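3. What the work looks like now

Our group spent the second half of the project at Flodunent, which rents one open floor of the Drarnelley building. The firm is paid to record people doing simple household jobs so that a client, Ulitz, can train its robot arms. Before the change, staff here drove the arms themselves from a desk. Now they hold the grippers in their hands and do the job directly, and the arms learn from the recordings later. The company calls this "automating the demonstration step". We were not convinced by the phrase. As far as we could see, a person still does every single demonstration.

The target is 129 recordings per shift. Under the old method it was far lower, although we were given no exact figure and had to take the manager's word for it. Staff wipe a table, move a plate, fold a cloth, put things back and start again. A recording that breaks the rules is thrown out by the checking software and does not count towards the target, and the worker finds out at the end of the shift.

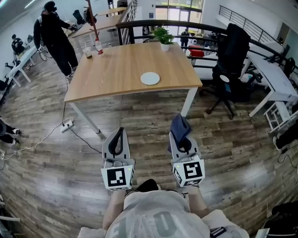

Figure 4. Table task with a plate and a cloth, seen from the worker's position. The square markers are on the grippers.

The checking software, Shaikh, is the part that has really been automated. It used to be a job. Two people watched the recordings and marked them good or bad, and both were moved on to the grippers when Shaikh came in. Management described this to us as "retraining". One of the two said in our questionnaire that she had liked checking and was good at it, and that she now spends her day being marked by the thing that replaced her.

We asked how often the software is wrong. The answer was that it had been tested on 1000 recordings before it was switched on, but we were not shown the results and do not know who picked the recordings. Staff told us it rejects more when the light changes in the afternoon. We could not test this and it should be treated as a complaint, not a finding.

On tiredness the picture is mixed. Of the people who answered, 5 said their wrists or forearms hurt by the end of a shift. Others preferred the grippers to the desk because they can stand and move about. Breaks are not fixed, and with a daily target we doubt many are taken.

The firm's own summary claims savings of up to 800 hours a year. It does not say whose hours, and we found no sign that anyone goes home earlier.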